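Search this site
Enter keywords
Go

Moving the Student Lab Computers to a New Operating System
Project report, second-year course in System Administration
Sotiris Xenos

1. Background

The computer lab in the Maluleke building has 18 desktop computers which are used by students from all departments. When our project began, they still had an old version of the operating system, and the security updates for it had stopped. The machines were also slow to start in the morning. My supervisor asked me to study if they can be moved to Stellgate, a Linux desktop system which the department already uses on its servers, and to do the change on a part of the lab first.

The task had two questions. The first was whether the older hardware can run Stellgate at a normal speed. The second was whether the students can do their usual work on it without special training.

2. Preparation

I started by making a list of the programs which are installed in the lab. The list was long, but many of the programs had not been opened during the whole semester. The office package, the browser and the statistics program have versions for Linux. The drawing program from Kaltness does not have one, and this became the biggest problem of the project.

Before any change I made a full copy of each disk with Flonis, the backup tool of the department. Flonis can write a disk image over the network, but when two machines were copied at the same time the speed became very low. For this reason I copied them one after another, mostly in the evening after eight. 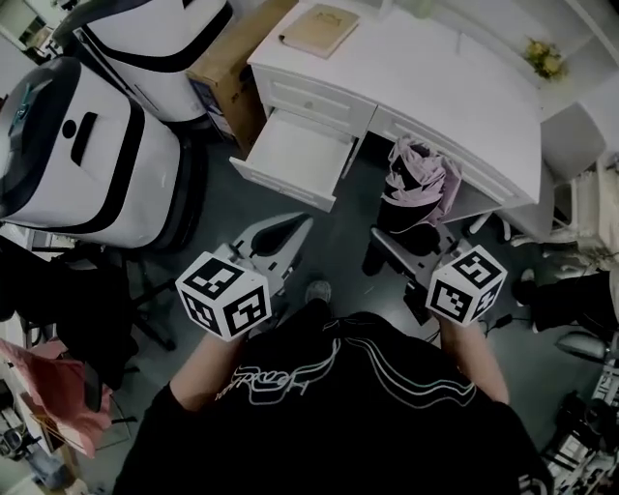
I chose four computers for the first test. All of them have 8 GB of memory and a mechanical disk. I kept the old system on two of them in a second partition, so that a student who needs the Kaltness program can choose it when the machine starts.

3. Installation

The installation from a USB stick was simple. On the first computer I answered all the questions by hand and wrote down every answer. From these notes I made an answer file, and the other three were installed with it. On one computer the network card was not found. The driver was in a separate package, and I had to bring it on the same USB stick.

Login was more difficult. The lab uses the central accounts of the school, and at first Stellgate accepted the password but did not open the home folder. The error was in the order of the services: the desktop was starting before the network folder was connected. I added a delay, which worked but was not a good solution. Later I changed the service file so that the desktop waits for the folder. I recommend this second way.

4. Results

I measured the time from the power button to a usable desktop. With the old system the average was long enough that students complained about it. On Stellgate the same machines were clearly faster on a cold start, but the first login of a new user was still slow, because the profile must be created.

The memory use was also lower. With the browser and the office package open, one test computer used 985 MB less than before. I did not repeat this measurement on all machines, so it should be read with care. 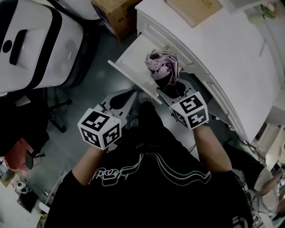 The opinions of the students were mixed. Most of them found the browser and their files without help. Printing was a common complaint, as the name of the printer was different and double-sided printing was turned off by default. I corrected both things on the next Monday.

5. Open problems

The Kaltness drawing program can be started through a compatibility layer, but its export window closes with an error. Until this is solved, a few computers must keep both systems. Also, the answer file contains the local administrator password in plain text. It must be moved to a protected place before the other machines are installed.

6. Next steps

The remaining computers can be changed in July, when the lab is closed for classes. I have left the answer file, the driver package and my installation notes in the project folder of the course.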